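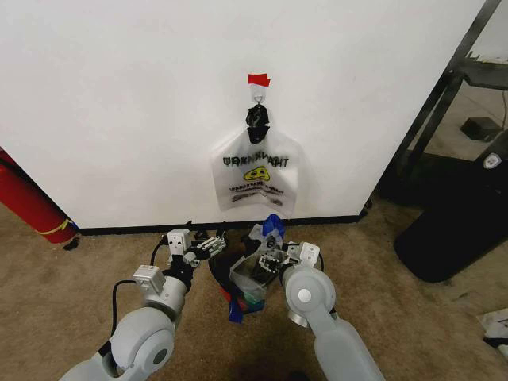
Kha Tạ asks why the floor in the last Cilus test render was covered in thin dark stripes, and whether it was a bad texture. The texture is fine. It was shadow acne, and I said I'd write up how I got rid of it, so this is a short thread.

Quick background. With shadow mapping you draw the scene once from the light and store only depth. Then you draw it again from the camera. For each point you work out how far it is from the light and compare that with the stored depth. If the point is farther away, it's in shadow.

The trouble is that the stored depth comes in texels. One texel covers a patch of floor, but it holds one depth for the whole patch. If the light comes in at an angle, part of that patch is really a bit farther away than the stored number. Those parts shadow themselves. Repeat across the floor and you get stripes.

The usual fix is a bias. You subtract a small amount from the point's depth before comparing. I started with a constant one and it cleaned up the floor right away.

It did not clean up the steep walls in the Clerham courtyard model. A wall the light only grazes needs a much bigger bias than a floor the light hits nearly straight on.

So I raised the constant until the walls were clean. Then the shadows came away from the feet of the columns and everything looked like it was floating. People call this peter panning. I had it badly.

Next was slope-scaled bias. The offset grows with the angle between the surface and the light. Most graphics APIs will do this for you during the depth pass. I used a slope factor of 2 and a tiny constant on top.

One warning – clamp it. At grazing angles the slope term gets huge, and I was getting bright leaks along the roof edges before I set a limit.

Hậu Vũ suggested moving the lookup position along the surface normal as well. I was doubtful, but it let me cut the depth bias a lot, and the columns sit on the ground again.

The other thing that helped was fixing the light's near and far planes. My far plane was at 100 and the whole courtyard is 21 units deep from the light. I was throwing away most of my depth precision on empty space.

I tried culling front faces in the depth pass too. It works on closed meshes. The leaves in Mai's tree set are single planes, so they stopped working properly, and I took it out again.

Soft shadows make all this worse, by the way. A wider filter reads texels farther from the point, so the error is bigger and the bias has to go up with it. I haven't got good numbers for that yet.

Code is in the Cilus repo under the shadow pass. Manolis Alexiou has the same setup running in Statesa with cascades, and there each cascade needs its own bias. I'll get to cascades after the filter is sorted out.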